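Chapter 4
Pretend Food and the Play Table

Most early childhood programs keep a play kitchen of some kind. It may be a full corner with a sink and shelves, or a single low table brought out after snack. This chapter covers what goes on that table: the plates and bowls, the boards, the ready-made toy foods, and the foods children make for themselves out of modeling dough.

Dough and toy fruit are often stored apart and taught apart. In this book they are treated together. A child who has shaped a lump of dough into a bun wants somewhere to put it, and a plate turns the lump into a meal.
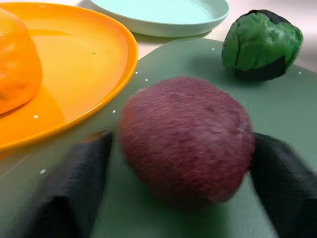

4.1 WORKING WITH DOUGH ON A MAT

Dough needs a smooth surface under it. A flat mat or board is easier to wipe than a tabletop, and it shows each child where the work area ends. Purple dough on a muted green mat is easy to see, and so are any small white specks that collect there. Wipe the mat between groups, and pick crumbs off the dough before it goes back in the tub.

A first piece should be small enough to hold in one hand. Young children begin by squeezing, then pressing flat, then rolling. An egg shape with a crease in it is a normal result at this stage – a true ball takes more practice. Do not reshape the child's work. Ask what it is and use the name you are given, even if it changes 2 minutes later.

4.2 PLATES, BOWLS, AND TOY FRUIT

Choose dishes in plain, strong colors with a raised rim. The rim keeps round foods from rolling off. One orange plate, one pink dish, and a toy tangerine are enough to start a sorting game: the fruit can go on the plate that matches it or be moved to the one that does not. Both choices give the children something to talk about.

Cutting boards with a hanging hole can be stored on a hook at child height. Put the board to one side of the dishes so that cooking and serving each have a place.

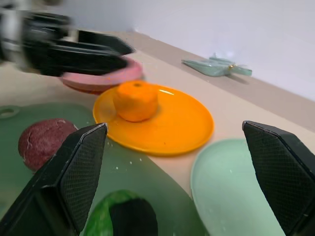
Bożena Malinowski disagrees with setting the table in advance. In her classroom at Drovness, she writes, the dishes stay stacked until the children ask for them, and the dough comes out first with nothing beside it. "If the plate is already there, they make something for the plate," she notes. "I would like to see what they make before that."

Her approach suits older groups. With children under three, a table that is partly set tends to hold attention longer, and the activities in this chapter assume one.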